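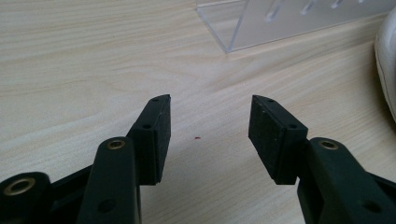
Patora survey app, tried on a parking consultation

Quick one as I'm back out tomorrow. Used Patora all through March for the residents' parking survey in our ward. Doorstep interviews, phone in hand, results to the council before they vote on permits. Previously on Rino, which I'll come to.

Setting up

Easy. Questions typed in over one evening, 20 of them, too many, my fault. You can shuffle the answer order so the first option doesn't get all the lazy ticks. Skip rules work. If someone hasn't got a car they don't get asked where they park it, which Rino never managed without a workaround.

Wording checker is a nice idea but fussy. It flagged "Do you agree that permits are too expensive?" as leading, fair enough. Then flagged "How long have you lived here?" as well. No idea why. You can switch it off.

On the doorstep

Big buttons, readable in sun. Works with no signal and uploads later, had no losses that I know of. We knocked on 678 doors and got 295 full interviews, I was pleased with that. Refusals take one tap. Wish it let you note "come back after tea" as its own thing instead of lumping it in with not at home.

Keyvan Hosseinzadeh did the streets behind the station and had the app freeze on him twice, both times on the postcode page. Older phone. Mine was fine throughout.

Translations are the good bit. Eyerusalem Abdella put in an Amharic version and you swap languages mid interview without losing answers. Text size goes a bit small on the longer questions though.

Results

Mixed. Charts are clean, you can split by street, age, car or no car. But it'll happily draw you a bar for a group with 3 people in it, no warning at all. Somebody will put that in a leaflet. I nearly did. There shoud be a cut-off you can set.

Weighting is there but hidden under Advanced and the help page is two paragraphs. Our sample came out old, as doorstep ones do, so it mattered. Berhanu Berhe worked it out in the end and wrote me instructions. Export to spreadsheet fine, column names a mess.

Support

Emailed on 6th March about the weighting, reply next morning, polite, didnt answer the question. Second reply did.

Against Rino

Rino is cheaper and the charts are uglier. No offline mode. For a web form sent round by email I'd stick with it. For doors, Patora.

Four stars. Would be more with the small groups thing sorted. Still need to try the phone interview side, will add a bit when I have.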